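GRALINTON, Jan 29, 2022

**Noster Publishes Revised Test Method for Shelf Life of Packaged Rolls**

Noster, a contract laboratory for the baking industry, has released the second edition of its method for measuring firmness and moisture loss in packaged bread. The new edition replaces the text in use at the Gralinton and Muren sites and applies to all orders received from today.

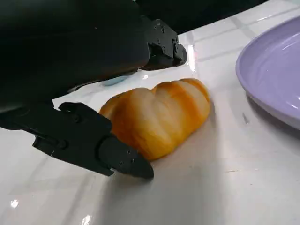 Firmness is now measured at 11 points in storage, up from six. Samples are held at constant humidity and compressed at a fixed speed, and the peak force is recorded. The first edition was written for sliced pan bread and gave poor repeat results on other shapes. An elongated, lobed roll like the one lying on the white tabletop does not offer a flat face to the probe, so the second edition sets out where to cut it and how to seat the piece.

The method was checked on 74 recipes supplied by the milling company Ginting. Repeat error fell in 41 of them and was unchanged in the rest.

"The main source of error was sample position," said Domenica Hämmerli, head of physical testing. "The earlier text left that to the operator."

A short annex by Ridwan Tarigan covers sensory panels, including serving order, rest time between samples and plain tableware. 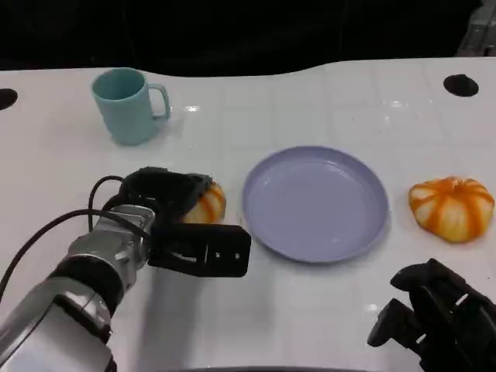 *Teal mug and lavender plate on a white table.*

Existing reports remain valid. Clients may request a retest under the second edition until the end of November. Orders should quote method number 1882.

Technical contact: Shewit Shiferaw, Noster, Gralinton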